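Animal Guessing Games for Language Tables
A notes-and-cards collection from the Nevemstead game shelf

README

What's in this folder

Word lists, question sheets, printable blank cards and house rules for playing "guess the animal" board games in a second language. Everything in here grew out of one French edition that landed on our shelf and refused to go back into the closet. The group loved it so much that a single page of scribbled notes turned into a folder, and the folder now has a README, so here we are!

If you've played any of the flip-down guessing games, you know how this works. Each player has a board with a set of characters. Each picks a secret one. You take turns asking yes-or-no questions and fold down everything that no longer fits, until you dare to guess. The people version is all hats and glasses and mustaches. The animal version is so much better for language learners, because you get to ask about wings and water and snow and farms, and the arguments are wonderful.

Contents

words/ has the animal names with their articles, one list per language
questions/ has the question sheets, sorted by difficulty
blanks/ has empty card templates to print and draw on
rules/ has our house rules, short and long
notes/ has everything that didn't fit, mostly disputes

All the lists are plain text files. Fields are separated by tabs, accents are kept, and each line is one animal. Open them in anything.

The fields in words/

name: the animal as it's printed on a card, capital letters and hyphens included
article: le, la or l', kept apart from the name so you can quiz on it
plural: the plural form
english: everyday American English, so "robin" and "polar bear"
body: wings, fur, feathers, shell, arms, whatever applies
place: farm, house, forest, ice, sea, savanna
arguable: yes or no, see the section on arguments

The "arguable" field is my favorite thing in the whole collection. Please fill it in when you add an animal.

Getting the board on the table

Start with all the cards up and let people read the names out loud before anyone picks a secret animal. It feels slow and it's worth every minute. Beginners get to hear Vache and Chien and Singe a few times, and they start the game already knowing what half their questions are going to be about. Some names are gifts to an English speaker (Girafe, obviously), some are traps, and Pieuvre is both a beautiful word and a real workout for the mouth. We had one evening in December when people were still saying it to each other while putting on their coats.

Then pick your secret animal, write it on a slip, and go. Fold the cards down one at a time and say the name of each as it goes: "pas le singe, pas la vache." It doubles the practice, and it catches mistakes early. There's nothing sadder than a perfect line of questions ruined by a card that went down two turns ago and should have stayed up.

By the middle of a game the board gets really good to look at, and this is where the talk picks up. Some cards are out of play, the animals still standing have nothing much in common, and people start hunting for the one question that will split them.
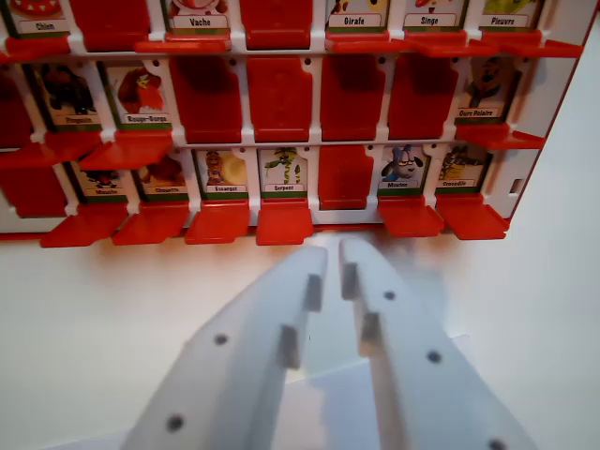 Stolwood wrote back that the bird questions were too easy and that any table with both a Pingouin and a Rouge-Gorge still in play should be made to ask about size, or color, or where the thing sleeps, before anyone is allowed to say "Est-ce qu'il vole?" I tried it with the next group and I have to admit the game got longer and funnier, so it's now in rules/long.txt as the Stolwood rule. Thank you!

The question sheets

There are 3 levels, and they go by grammar. How clever the question is doesn't come into it.

Level one is "il a" and "elle a." Does it have wings? Does it have a tail? Does it have a long neck? One verb, one noun, no worries. With a giraffe in the game the neck question comes up in the first minute, every time.

Level two moves on to verbs. Does it swim, does it fly, does it climb, does it eat grass, does it live in the sea? Players find out fast that "il vit" and "il habite" both work and will ask you what the difference is. There's a short paragraph about that at the bottom of the sheet.

Level three is comparisons and opinions. Is it bigger than a cow? Is it smarter than a dog? Would you want one in your kitchen? Strictly speaking that last one isn't a fair question, since the other player's answer depends on the other player. We allow it anyway. You learn a lot about people.

A few lines from questions/level2_fr.txt, so you can see the format:

Est-ce qu'il nage? Does it swim? splits: sea, ice
Est-ce qu'il vole? Does it fly? splits: birds (see arguments)
Est-ce qu'il vit à la ferme? Does it live on a farm? splits: farm
Est-ce qu'il mange de l'herbe? Does it eat grass? splits: farm, savanna
Est-ce qu'il grimpe aux arbres? Does it climb trees? splits: forest

The "splits" column says which animals the question is best at separating. Please don't show it to the players. They should work that out for themselves, and they do.

One typing note: French printing puts a space before the question mark. Our files leave it out, because half of our contributors type on American keyboards and the spaces kept coming and going. If you're making handouts for a class, put them back in.

Arguments we have had

These are from notes/arguments.txt, lightly tidied.

Does a Pingouin fly? Oh boy. In everyday French, lots of people say pingouin for the black-and-white bird that waddles and doesn't fly. The careful word for that one is manchot. A pingouin, if you're being strict, is a razorbill, and a razorbill flies perfectly well. Our ruling is to agree on it before the first question. If you forget, the player who holds the secret slip decides, and has to explain the decision in French.

Does a dog live on a farm? Some do. Marked arguable.

Does an octopus have arms or legs? We say arms ("des bras"), and you'll hear tentacules just as often. Accept either one. Then somebody asks how many, and you get to practice numbers.

Is a polar bear white? Everyone says yes, and then somebody looks hard at the drawing on the card and the whole thing starts over. House rule: you answer for the card, with what's drawn on it. This single rule has saved us more time than any other.

Is a robin red? See above. The name says red throat, the real bird is orange-breasted, and the picture is whatever the artist felt like. Answer for the card.

Making your own cards

Measure the slots on your board first! Ours take a card taller than it is wide, and the label needs to sit low enough to read but high enough that the divider in front doesn't cover it. The templates in blanks/ leave a strip at the bottom for the name. Print one sheet on ordinary paper, cut out a card, try it in a slot, and only then print on the good stock.

Drawing them yourselves is the best part. Hand everyone a blank, ask for an animal that isn't in the game yet, and let them write the label with its article on the back. We ended up with a hedgehog, a beaver, a very angry goose and something labeled Le Hibou that looks like a teapot. Every one of them gets used. The goose is now the most popular secret pick we have, which makes it a terrible secret pick.

If you draw a set, keep the colors few and strong. Cards get read from across a table, often by someone leaning back in a chair, and pale pencil just disappears.

Playing with a bigger group

Two teams, one board each, and the team has to agree on the question before it's asked. The agreeing can happen in English with beginners. From level two on, try to keep it in French, even if it's mostly pointing and "non, non, le singe!"

For a fast round, set a limit of 9 questions per side. If neither team has guessed by then, both read out everything still standing on their board and the shorter list wins. Hassanpour's table plays without the limit and reports no problems, apart from one game that outlasted the cookies.

Known gaps

The French lists are in good shape. The Spanish list has names and articles but almost nothing in the body field. German has plurals missing all over the place. The Breltari list came in as a scan and is still waiting to be typed up.

Level three questions exist only in French and English.

There's no audio. I'd love recordings of the names, read slowly and then at normal speed, and if you speak any of these languages at home you'd be perfect for it.

The place field only allows one value, so a dog is "house" and a cow is "farm" and that's the end of it. It should really take several. It's on the list.

Adding to the collection

Send a plain text file in the same format, with the language in the file name. Keep the card name the way it's printed, even if you disagree with it, and put your disagreement in notes/. New arguments are very welcome, and so are new rulings on old ones. If your group plays under different rules, write them down the way you'd explain them to somebody sitting at your table, and I'll add them next to ours.

You may copy, print, translate and hand out anything in this folder. If you change the word lists, please pass the changes along so the next table gets them too.

Last updated 2nd October. Added the Stolwood rule, fixed the plural of hibou (it takes an x, sorry), and moved the goose into the main list where it belongs.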